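4.2 Glaze Wear and Edge Loss in Tableware with Irregular Rims

23rd September
By Krystyna Wasilewska

Print this page | E-mail this section

The survey covered household tableware in daily use in Lonport. Earlier work on wear in glazed ceramics has dealt mostly with flat plates, where knife marks are the main form of damage. Bowls have received less attention, and bowls with an uneven rim have received almost none. Their edges vary in thickness, so a single drop height or wash count cannot be applied to the whole rim.

Households were asked to keep a record of washing, stacking and storage over 13 weeks, starting in January. A total of 800 entries were usable. Entries that gave no storage method were dropped.
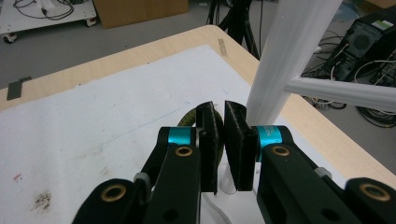
Stacking was the strongest predictor of new chips. Bowls stored one inside another lost glaze at the contact line, usually on the outer wall of the upper piece and the inner lip of the lower one. Bowls stored singly showed little change over the same period. Dishwasher use had a smaller effect, and it was hard to separate from stacking because households that used a dishwasher also tended to stack.

Rim shape was scored on a scale of 1 to 10, where 1 is a level, even lip. Scores were assigned before the wear records were opened. Two raters worked separately and then settled the pieces on which they differed — mainly shallow bowls with a wavy lip. High scores went to forms with a broken or jagged outline (Figure 4). 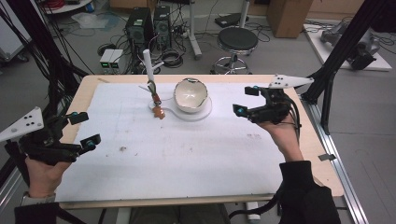
Roxana Cuadros
Ceramics Conservator, Juhl Study Collection

Figure 4. White ceramic bowl with an irregular rim.

The score alone does not separate designed irregularity from damage. A jagged outline may be part of the form as sold, and a chip on such an outline is easy to miss or to count twice. The raters therefore used the glaze as a guide. Where glaze ran over the edge, the edge was treated as original. Where bare body showed, it was treated as loss. Decorated edges were recorded under a separate code, as a metallic line can hide small breaks in the glaze beneath it.
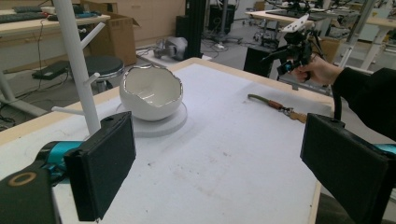 Cracks were handled apart from chips. A dark line in a white glaze may be a surface craze holding stain or a crack through the body, and the two cannot be told apart by eye in every case. Pieces with such lines were listed as unresolved and left out of the rim analysis — a choice that probably lowers the damage rate for older bowls.

Comments (3)

Sorin Pîrvu: Was foot ring wear recorded? In my own set the base of the upper bowl does more harm than the wall.

Siyabonga Nel: The table of storage methods does not load for me. Is there a copy elsewhere?

Byung-chul Sung: Leaving out the unresolved pieces seems a large step. I would like to see the rates with them included.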